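Measuring What Gets Said at Snack Time

At the Brarnitberg preschool clinic, speech goals are written in one format: the behavior, the setting, the level of support, and the criterion. Catarina Vieira, who supervises the caseload, rejects any goal missing one of the four.

Requesting is the target she reviews most. Over one term her staff logged 717 requests across all children, of which 313 came without a prompt. The remainder followed a gesture, a model, or a direct question, and each type is coded separately.

Setting

Snack time produces more requests than table work. The adult holds back the item and waits. Sachiko Hoshino uses a five-second delay and records the first response only.

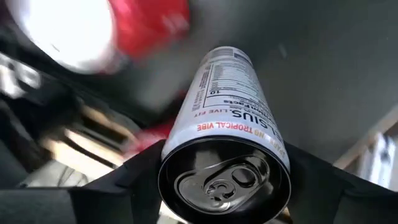
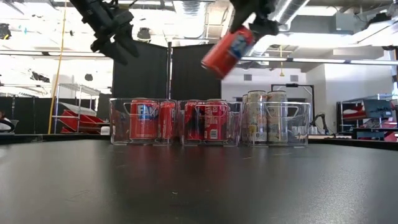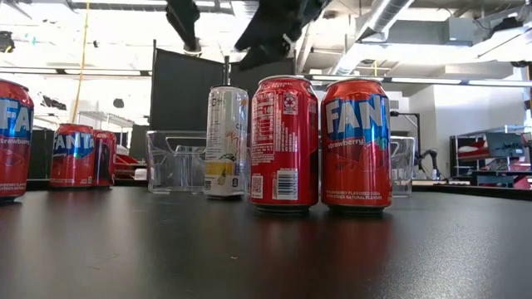

Carryover

A request heard in one room is not counted as mastered. Clinic policy calls for the same form with two adults in two settings. Nearly 39 percent of targets meet that standard on first review in January. Those that do not are returned to the prompted level, and the delay is shortened to three seconds.

Parents receive a one-page log. Aoife Nic Aodha asks them to write down the child's exact words, including errors, and to leave the scoring to the clinic.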